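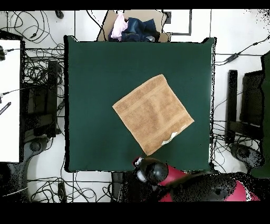
Section 2. Setting the drying programme

Revised 8/8/25. Applies to the Prornix heated airer with the Penalen timer fitted. If yours came with the dial timer, the steps are in the July leaflet.

Before you start

The box says the airer will dry "a full family wash overnight". Treat that as a hope. It depends on how well your machine spins, how warm the room is and how much you hang on each bar. We suggest you ignore the pictures on the timer buttons too, as the one marked with a towel gives the same heat as the one marked with a shirt.

1. Stand the airer on a level floor, 300 mm clear of walls and curtains.

2. Open both wings until the side catches click. Pull each wing gently to check. The click on its own proves very little.

3. Plug straight into a wall socket. Do not use an extension lead.

4. Hold the timer button until the light turns green, then press once for each hour. The longest setting is 11 hours.

5. Hang the washing in a single layer.

CAUTION: Do not cover the vent at the foot of the frame. The cut-out should trip if you do, but don't rely on it.

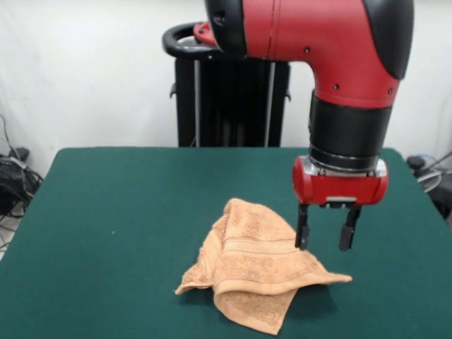
Thick cotton is where most of the complaints come from. A bar can only warm what touches it, and anything doubled over will stay damp in the middle long after the outside feels done. Terry cloth is the worst for this. A towel left in a crumpled heap, like the tan one on the green cloth, needs shaking out and pulling straight before it goes anywhere near the airer. Give it a bar to itself and turn it halfway through. The Pillai cover is sold as a way round this — we found it helped with shirts and made little difference to bath towels.

6. When the timer ends, feel the seams and hems first. If they are cool to the touch, they are probably still damp. Add an hour and check again.

7. Switch off at the wall before folding the wings.

NOTE: The timer forgets its setting if the power drops out. Go back to step 4.
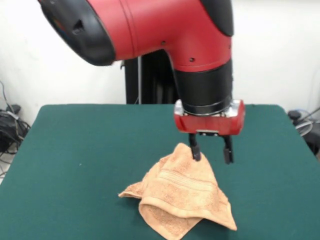

Fig. 2. Terry towel on a square table covered in green felt.

Softeners and sprays

Goltitz linen spray is often recommended for stiff towels. It makes them smell pleasant. Whether it softens them is another matter — a good shake costs less. If you do use it, keep it off the heated bars and let the airer cool down first.

Cleaning the bars is covered in the next section.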